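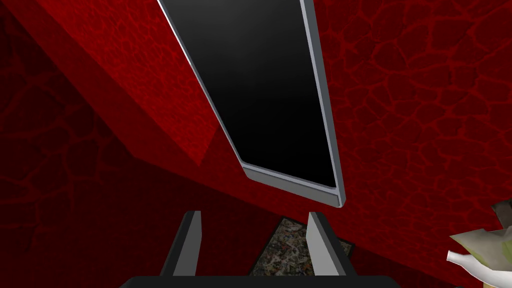 How to plan the budget for your first two-arm robot cell

By Hadiza Oyewole

Before we bought our arms, I asked three suppliers for a price and received three numbers that could not be compared. One had included the grippers, one had included training, and one had included neither and looked the cheapest. I wrote these steps so that the next person in our workshop at Drerdale does it in a better order than I did.

Step 1. Write the tasks before you write the list

Take one page and describe what the robot must do in a normal week. Use verbs: pick up, turn, carry, put down. Leave the product names out for now. If a task needs two hands at the same moment, mark it. If no task has this mark, you can stop thinking about a second arm, and your budget becomes much lighter.

Put the objects on the same page, with their width at the place where the fingers must hold them. A thin handle and a round loaf ask for different fingers, and the opening of the gripper is one of the first things a supplier will want to know.

Step 2. Try the room in simulation first

We built our test room in simulation and left it quite plain in shape, with strong colours and textures on the walls. The colours are not our real kitchen. We wanted to see early whether our software would be confused by an unusual background, while a mistake still cost us only time.

Place the virtual camera where the real one will be mounted, and look at what it sees in several positions. When the camera looks over the gripper, the fingers take their part of the view and a dark screen on the wall can take a large part of the rest. An object at the right side may show only its neck or one corner. If this happens often in your tasks, put a second camera in the budget now.
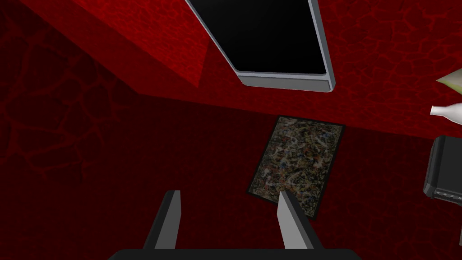 Render: Hadiza Oyewole, Drerdale

I changed our camera plan after one Tuesday of looking at such views. We had planned one camera for each wrist and nothing else. Now there is also one behind the robot, higher up, and this is the one I open first when something goes wrong.

Step 3. Check the reach against the furniture

Ask the supplier for the working reach with the gripper mounted. The number in the brochure is often for the bare arm. Then draw the counter from above and mark the reach of each arm on it.

A long counter is the usual problem. The spatula and the bread can be on the near part while the small bottle and the box-shaped appliance stand at the far end, and a fixed base will perhaps never come to them. You then have three choices: move the objects, move the counter, or pay for a mobile base. Ask for the price of the base as a separate line, even if you are sure that you do not want it. We were sure also.
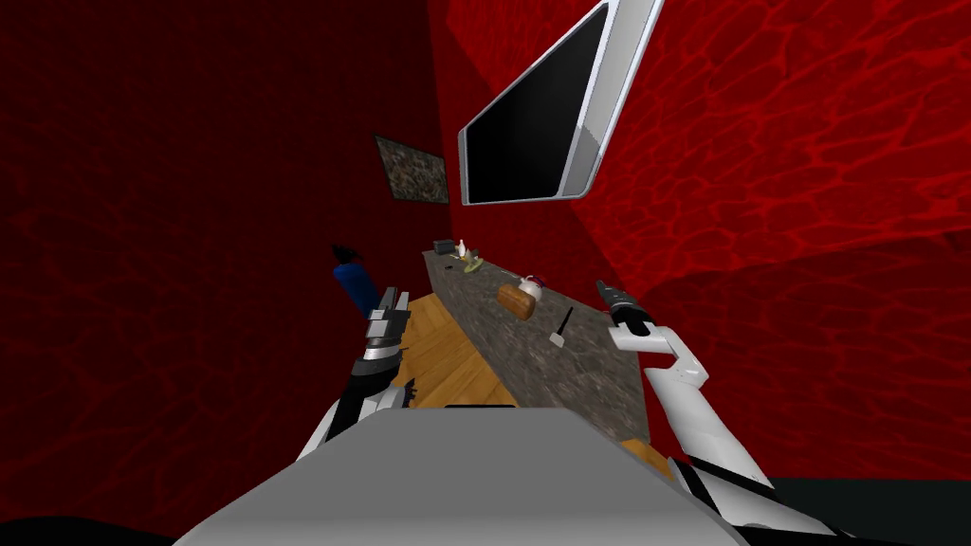 Step 4. Split the quote into lines

I send every supplier the same empty table and ask them to fill it. Ours has these lines:

Arms, each
Grippers, each
Spare fingertips, one set
Cameras, mounts and cables
Base or stand
Computer
Software licence, first year and second year
Freight and insurance
Installation and training
Service call, per visit

If a supplier writes "included", ask what the price would be without it. Loma answered this in one day. Polat needed 7 working days, but the answer was more complete — they had even listed the bolts for the stand.

Step 5. Add the small things

The small things hurt my first budget. We paid $354 for camera mounts and longer cables, and $666 for a set of spare fingertips from Fleka together with the freight. Neither was in my plan. Also look for an electrician's visit, a stop button that can be reached from the door, and a cupboard with a lock.

Step 6. Decide the order of buying

Buy one arm first if your supplier will hold the price of the second. We asked for this in writing and the price was held until June. Order 2 grippers already with the first arm, so work can continue when one goes back for repair.

Do not pay the last part of the invoice on delivery. Pay it after the arm has done one of the tasks from your page in Step 1, in your own room and with your own objects. Put this sentence into the purchase order, and ask the supplier to sign next to it.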